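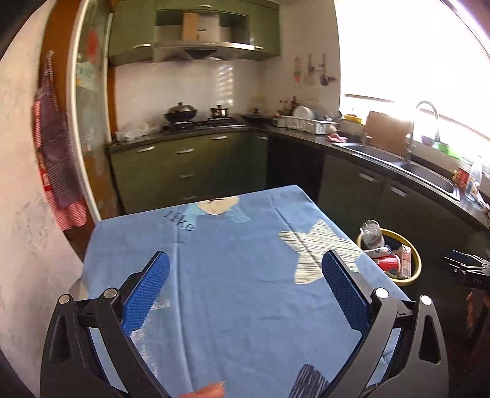

How much notice do you need for a tablecloth order?

We ask for three weeks if we're sewing from fabric already on the shelf, and a good bit longer if you've fallen for something we have to order in. September gets very busy for us (everyone seems to remember their spring birthdays at once!), so do get in early if you can.

What size should I ask for?

Measure the top of your table, then decide how much drop you'd like hanging down each side. For everyday family meals we usually suggest 20 cm, long enough to look generous but short enough that little ones won't haul their dinner into their laps. Add the drop twice, once for each side. It's the thing people forget most often, and I've done it myself on my own kitchen table.

Can I send you my own fabric?

You're very welcome to, and we love seeing what turns up. Please wash it first so any shrinking is out of the way, and pop in an extra 7 cm each way for the hems. We can't sew vinyl or oilcloth, I'm sorry to say, as our old machines just won't feed it.

How do I get tomato sauce out?

Cold water first, from the back of the cloth, then a little dish soap worked in with your fingers. Leave it to sit while you have a cuppa, and then wash as normal. Keep it out of the dryer until the mark has gone.

What's the difference between Skusby and Skirkell?

Skusby is our lighter cotton range, lovely for summer lunches on the verandah. Skirkell is heavier and hangs beautifully, though it does take its time on the line.

Do you charge a deposit?

We take 50 per cent when you order and the rest when it's ready to post or pick up.

Who do I talk to?

Heather Te Moana looks after all the orders at Te Moana, and she's happy to chat about colours for as long as you like. Use the contact form and she'll ring you back.

Updated January 2025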